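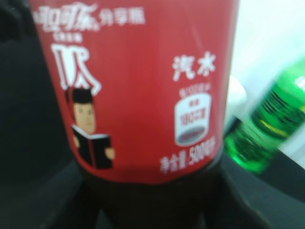 Session 4: Hedgehogs getting ready for winter

Right, welcome back everyone. Last time we did frogs and I ran out of time as usual, so if you still have a question about spawn, catch me at the tea break. Today it's hedgehogs, which I could talk about all night (and have done, ask my family).

The thing to hold on to is that a hedgehog's autumn is all about weight. From late summer they eat, and eat, and eat. Beetles, caterpillars, earthworms, earwigs, the odd slug. A healthy adult might be up to 800 grams by the time it settles down, and a lot of that is fat stored under the skin. There are two sorts, white and brown. The white fat is the slow fuel that keeps them ticking over. The brown sits mostly round the shoulders and works like a little heater when it's time to wake up. Write that one down, I always come back to it!

Hibernation isn't sleep, by the way. The heart slows right down, the body cools to nearly the temperature of the nest, and breathing gets so faint you'd easily miss it. They do wake now and then through the winter, and some even move house, so if you see one trotting about on a mild January night it may be perfectly all right.

Daytime is another matter. A hedgehog lying out in the open in daylight, wobbling, or with flies round it needs help, and fast. Gloves on, high-sided box, an old towel to hide under, then ring a rescue. A busy one carrying leaves in its mouth is probably just building, so leave her be.

The winter nest is called a hibernaculum (lovely word). They like broad leaves, packed in layers under a bramble or a hedge bottom or behind a shed. The animal turns round and round inside so the leaves end up lying flat against each other like pages, and that keeps the rain out surprisingly well. When we walked the Flonddale hedge last October we found 5 old nests, all on the side away from the wind.

For your own garden:

- Leave a messy corner and don't tidy it till spring is well under way
- Check bonfire heaps right before lighting, or better still move the whole heap that day
- A gap of 13 cm square at the bottom of a fence is plenty
- Meaty cat or dog food and a shallow dish of water. Never milk or bread

Homework: walk your own boundary and sketch where a hedgehog could get in and out. The Sestach estate people, you've got all those new fences, so I'm very keen to see yours. Bring the sketch to session 5 and we'll join them all up on the big map.

Reading is pages 23 onwards in the blue booklet. Skip the bit on parasites if you're eating.

Comments

Mossy_gate: We had one in the Fukell Lane allotments last week, huge! Is it too early to put the nest box out?

Course tutor: Not at all, put it out now so it loses its new smell. Somewhere shady, entrance away from the wind.

petal77: Missed this one, so thanks for putting the notes up. Does the dog food have to be in jelly?

Course tutor: Jelly's fine, and so are plain biscuits.

Contact the Aguiar Nature Course | © Aguiar Nature Course | Back to top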